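Home Talk > Paper, Files and Clutter > Does anyone still keep the manuals?

Page 1 of 1

flangeworthy
Posts: 1,875

My mother's house went on the market in June and I am now the legal guardian of every instruction booklet printed in the western hemisphere between the moon landing and last spring. Toasters. A fondue set. A clock radio whose booklet opens by congratulating her on her purchase, which seems like a lot of emotion for a clock radio. She kept them in a filing cabinet, alphabetized by room and then by mood.

The dishwasher one is 267 pages, of which eleven languages get a fair share and the English gets a drawing of a spoon with a line through it.

My own system up to now has been a drawer that no longer opens. So before I merge the two collections, do people still keep these things? All of them? Some? Is there a point where you are allowed to stop?

gutter_guard

Throw them out. Every one of them is online as a PDF. I did mine two years ago in one evening with a bottle of wine and haven't missed a single page.

PlainOldNaveen

I'd like to meet this internet where every manual is a PDF. I have a Bradico range hood that came with the house. Search for it and you get six websites that promise the manual and want your email, then your phone number, then your permission to send notifications forever. One of them gave me the manual for a hedge trimmer.

Keep the paper.

gutter_guard

What did you need the manual for a range hood for? It has a fan and a light.

PlainOldNaveen

It has a fan, a light and a beep. The beep was the issue.

Godelieve G.

I'm with Naveen on old appliances and with gutter_guard on new ones. If the company still has a working website, let them store it. If the company sounds like somebody's uncle, hang on to the booklet.

Also flangeworthy, keep your mom's handwriting. Mine wrote the date and price on the front of everything, plus remarks. The one for the electric knife says "NO." I have it in a frame.

flangeworthy

Oh, there are remarks. The humidifier booklet has "liar" next to the paragraph on quiet operation. I may not be able to part with that one.

sump_pump_sally

Sorry to be the dull one but the manual matters a lot less than the receipt and the serial number. When our fridge quit, the lady on the phone had no interest in my beautifully preserved booklet. She wanted the serial number, which was on a sticker on the back of a fridge that was wedged into an alcove full of thawing peas.

Take a photo of the sticker the day the thing arrives. That's my entire contribution.

Floor Verstraete

Good contribution though. I have a system, and I'm aware that announcing this on a forum is how you end up alone. It took me one rainy Monday and most of a podcast series on shipwrecks. Feel free to steal it.

1. Get everything out of every drawer and put it in one heap. Do not read anything yet. You will want to read the bread machine one. Be strong.

2. Pull out whatever belongs to something you no longer own. For me this was well over half. I had the full paperwork for a VCR I sold at a yard sale, including the card you mail in to register it, which I suppose I can still mail if I'm feeling playful.

3. Of what's left, tear out your own language and recycle the rest. People get squeamish about this step. The staples come out easily with a butter knife. My dryer manual went from a paperback to a pamphlet.

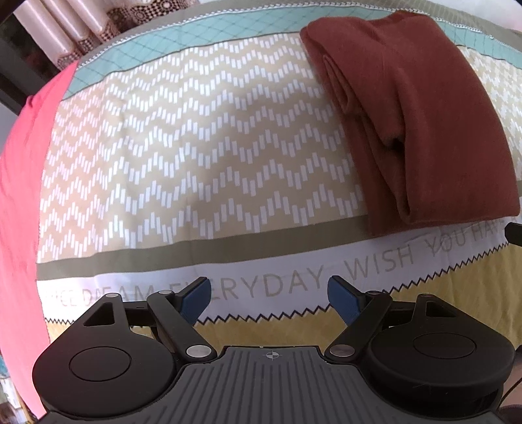
4. Staple the receipt to the front page of whatever survived, and write the serial number on it in real ink. Thermal receipts fade to nothing, so make a photocopy if the warranty is longer than your attention span.

5. One folder per room. Kitchen gets two. The folder called "misc" is forbidden in this house, and I call mine "other" instead.

6. Put the date on the folder and don't look at it again until something leaks.

gutter_guard

I have read all six steps and my way is still faster, plus mine had wine in it.

Floor Verstraete

Nothing in step 1 rules out wine.

henk_in_the_basement

Please do not tear the other languages out! I bought a secondhand sewing machine with half a manual, English only, and the English half was plainly translated by someone in a hurry. "Introduce the foot with sadness." My wife reads Dutch and I found a scan of the Dutch pages after a long search, and in those it said to lower the foot gently. There was one good version in that booklet and it wasn't the one for me.

Also the diagrams are often only printed once, at the front or the back, and every language refers to them. You tear out your section and then you're left with "see fig. 14" and no fig. 14.

Floor Verstraete

OK, the diagrams are a fair hit. I'm going to go check something.

Floor Verstraete

The diagrams for the dryer went to recycling. I'd like to amend step 3. Tear out your own language AND the part with the pictures.

PlainOldNaveen

Vindicated on a topic I hadn't even raised.

sump_pump_sally

How often are you all consulting diagrams of a dryer?

henk_in_the_basement

Once, at eleven at night, with a flashlight in my mouth. That's when you want it.

fbakker

Landlord here, small time, a duplex. I keep the manuals in a binder in each unit and tenants never open it. They call me. I then drive over and open the binder in front of them, slowly, and read aloud. Last month it was the oven: the child lock was on. The tenants have no children. We agreed it was doing its job.

I'm keeping the binders all the same. When somebody moves in it makes the place look run by a grown-up.

Godelieve G.

Do you charge for the reading?

fbakker

I accept coffee.

dovetail_dan

Going to disagree with pretty much everyone. The manual is useless for most of what goes wrong, because manuals are written by the legal department. Page after page about not bathing with the toaster, then troubleshooting at the back: "Unit does not turn on. Is unit plugged in?" After that it's "contact authorized service." I could have come up with that myself.

What you want is the parts sheet or the exploded view. That's a separate document and they never put it in the box. Find those for your big appliances, print them, and the rest can go.

gutter_guard

So you agree with me.

dovetail_dan

I agree with you for better reasons.

PlainOldNaveen

Some older ones do have it. The wiring diagram for our washer was folded up in a plastic sleeve inside the front panel, where a person would find it only after taking the washer apart without a wiring diagram.

sump_pump_sally

Can I ask about scanning? I've seen people say scan it all. I scanned a bunch, named them scan001 through I don't know what, and now I have a drawer that doesn't open except on a computer.

Floor Verstraete

Name the file what you'd yell at the appliance. Mine are "dryer," "stupid microwave" and "Titia" (the vacuum has a name, long story, it was a gift). Searching works beautifully.

Godelieve G.

I'd keep paper for the furnace and the water heater whatever you decide on scanning. If the power's out, your cloud is no help. Ours hang in a bag off the pipe beside the heater, and the repair guy writes down his visits on the back page. When he retired, the new one read the whole thing like a novel.

flangeworthy

Update from the original hoarder's daughter. I did steps 1 and 2 this afternoon. The heap came up to the seat of the couch. The out pile is the fondue set, the clock radio, three phones with cords and a waterbed heater, which raises questions I am not going to put to my mother.

Kept: furnace, water heater, fridge, the dishwasher in all its languages (thanks Henk), and the parts sheet for the mower, which she had filed under bathroom. I taped the dishwasher one inside the cabinet under the sink and the door won't close now.

Also kept, for no practical reason: humidifier, "liar."

gutter_guard

Turn the dishwasher one sideways.

flangeworthy

It closes. Thank you. I still think you'll regret the wine evening.

gutter_guard

My oven has been flashing F3 since breakfast, so let's leave that alone. Does anybody have a link that doesn't want my phone number?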